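Lily

Lilies are tall, leafy perennials that grow from scaly bulbs, and few garden plants put on such a generous summer show. They come in white, pink, yellow, orange and deep red, often with freckled petals, and the scent of the best ones can fill a whole garden on a warm evening!

Growth

Each bulb sends up a single stem, with the buds gathered towards the top. What look like six petals are really three petals and three sepals, so alike that they are hard to tell apart. The long stamens carry a great deal of pollen - rusty orange in many kinds - and it stains cloth badly.

Cultivation

Bulbs are planted in autumn or in March, 16 cm deep, in soil that drains well. Most like their heads in the sun and their roots in shade. The bright scarlet lily beetle is the main pest, and its grubs can strip a stem of leaves in days.

The trial garden at Tardale grows 2,000 bulbs on a gentle north-facing slope. Its best-loved plant is Kullton, a wonderfully strong pink that stands up to wind without a stake. 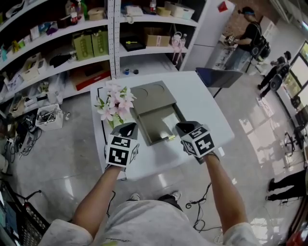
As cut flowers, lilies are picked when the lowest bud is just showing colour, and the rest open one after another over the following week or two. Every part of the plant is dangerous to cats, pollen and vase water included, so homes with cats should go without.

See also: Bulb; Daylily; Lily beetle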